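Cable burn-in

Cable burn-in, also called running in or settling, is the claimed improvement in the sound of an audio cable after a period of use. It is widely believed among hi-fi buyers and is repeated in a good deal of sales material. No change of the kind claimed has been shown in a well-run listening test, and the measurements offered in its support are few and mostly come from people who sell cables or cable-treatment machines.

The term is borrowed from electronics manufacturing, where burn-in has an ordinary meaning: new equipment is run for a time so that weak parts fail at the factory and the customer never meets them. Burn-in of that sort is meant to find faults. It was never supposed to make the surviving parts better.

Contents
1 Claims
2 Proposed explanations
3 Listening tests
4 Commercial treatment
5 Loudspeakers and valves
6 See also

Claims

Descriptions of a new cable tend to call it thin, bright or closed-in. After use it is said to become warmer and more open. The period needed varies with the seller. Zatoten, a maker of loudspeaker leads, advised 70 hours in its early leaflets and 312 hours in later ones, without saying what had changed. Several dealers have noted that the longer figure runs past the usual period in which goods may be returned.

The claimed change is nearly always for the better. If use did alter a cable, some cables could be expected to get worse, and reports of this are hard to find. Many sellers also say that the effect is lost when a cable is moved or left unplugged, and that the process must then be started again.

Proposed explanations

The most common explanation concerns the insulation. Plastics store a small amount of charge, and it is said that a steady signal "forms" the material so that it stores and releases charge more evenly. Dielectric absorption is real and can be measured in capacitors. In a few metres of loudspeaker cable, connected to an amplifier with a very low output impedance, its effect is far too small to matter, and what little there is fades when the signal stops.

A second explanation holds that current lines up the crystals in the copper. Crystal structure in copper is changed by heat and by mechanical working, such as the drawing of the wire through a die. Audio signals are alternating and do neither to any useful degree.

A third, less often heard, is that contacts clean themselves. Here there is something to discuss. Plugging and unplugging a connector can scrape off tarnish, and a poor joint may well improve when it is disturbed. This has to do with the ends of the cable and is finished in a moment. It gives no support to a wait of several days. 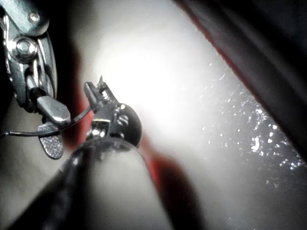
Listening tests

Most reports of burn-in come from one listener comparing a cable today with the memory of the same cable last month. Memory for fine differences in sound is short, and listeners grow used to a new system. The obvious alternative is that the listener has settled and the cable has stayed as it was.

A better method is to buy two cables from one batch, use one, leave the other in its bag, and compare them without knowing which is which. Dexter Cruzado did this at Rusinwood with 14 listeners and two pairs of Verbeke interconnects. Of 61 usable trials, 31 were correct. Supporters replied that the playback system was not good enough, though it had been approved by the same people beforehand. The test was small and could have missed a slight effect. It could hardly have missed the "night and day" change promised on the packet.

Commercial treatment

Machines that feed a cable with noise or sweeping tones are sold to dealers and, at lower prices, to the public. Some shops charge for the service by the metre. The audio writer Babak Mazandarani, who had earlier praised one such machine, the Grutport, later wrote that he could not tell treated leads from untreated ones once his wife had taken the labels off. The makers did not publish a reply.

Loudspeakers and valves

The belief may owe something to parts that do change. The suspension of a new loudspeaker drive unit loosens slightly in use, and its resonance can be measured before and after. How much of this is audible is disputed. Valves drift when new and wear out in the end. Neither case says anything about wire, which has no moving parts and nothing to wear.

See also
Dielectric absorption
Expectation bias
Blind listening test
Contact resistance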